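Laundry Folding Operator (part-time, on site)

Desetti Garment Handling
Department: Folding and Sorting
Reports to: Iolo Maddocks, Floor Lead
Posted: May 2023
Positions open: 9
Contract: fixed term, ends in January, renewable

Summary

Desetti is hiring operators to fold and stack everyday clothing at its Pedero Street site. The work covers T-shirts, long-sleeved tops, pants, shorts and children's wear. It does not cover bed linen, towels, uniforms or anything on hangers, which are handled by the Kandasamy unit in the same building. Applicants for linen work should use the separate Kandasamy listing.

Duties

Take one garment at a time from the supply basket and lay it flat on the folding mat.
Turn the garment right side out if needed. Close zippers. Leave buttons as they are.
Place the collar or waistband toward the back wall of the station.
Pull sleeves and hems out to full width before the first fold.
Fold to the size on the station card and add the piece to the stack.
Square the stack when it reaches 10 pieces and move it to the outgoing shelf.
Set aside any garment with a stain, a tear or a missing button. Attach a yellow tag and enter the garment type in the log.
Wipe the mat and the floor of the station at the end of each shift.

Folding standard

All stations use the Motis fold. For a T-shirt this means both sides in to the center line, sleeves turned back on themselves, then two folds from the hem up. The finished piece is a rectangle with the collar on the outside. Small creases in the body are accepted. A doubled hem or a sleeve showing past the edge is not accepted, and the piece goes back to the mat.

Stacks are built by size, not by color. Mixed colors in one stack are normal. The widest piece goes at the bottom.

Output

New operators are not measured during the first two weeks. After that the expected rate is 50 pieces per hour for T-shirts. Pants and children's wear are counted separately. The floor as a whole is planned for 1000 pieces per day. Operators are not paid by the piece.

Hours and pay

Shifts are four hours, mornings or afternoons. Operators may ask for a fixed pattern after the first month. There is a paid break of 15 minutes in each shift. Pay is hourly and is stated in the offer letter. Travel costs are not covered.

Requirements

Able to stand for a full shift. A stool is provided on request.
Able to tell navy from black under indoor light. A short color check is part of the trial.
Able to read and fill in a one-page log in English.
Laundry or retail experience is useful but not required.
No heavy lifting. Full baskets are moved by cart.

Rings and bracelets must be removed at the station. Fragrance-free hand cream is permitted if fully absorbed before work starts. Detergent residue may be present on garments, and applicants with a known skin reaction to detergent should say so on the form.

Station

Each station has light-colored walls on the left, right and back, with a patterned mat over most of the floor. Supply baskets are white plastic with slotted sides.

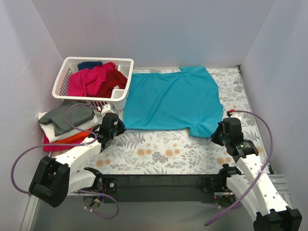
Folding station: supply basket, turquoise T-shirt laid out on the mat, folded stack at left.

Mats are replaced when the print has worn enough to make the edge of a pale garment hard to see. Operators should report this to the floor lead.

Trial shift

Applicants who pass the form review are invited to a paid trial of two hours. The trial consists of one basket of mixed clothing, folded to the standard above, and the color check. Bring photo ID and closed shoes. Results are sent by email within five working days.

How to apply

Fill in the form at the Pedero Street front desk or request it by mail. Write "Folding Operator" and your preferred shift on the first line. Do not send a cover letter. Questions about the duties go to Iolo Maddocks; questions about pay and contracts go to the office.

Applications are reviewed in the order received. The listing is removed when all positions are filled.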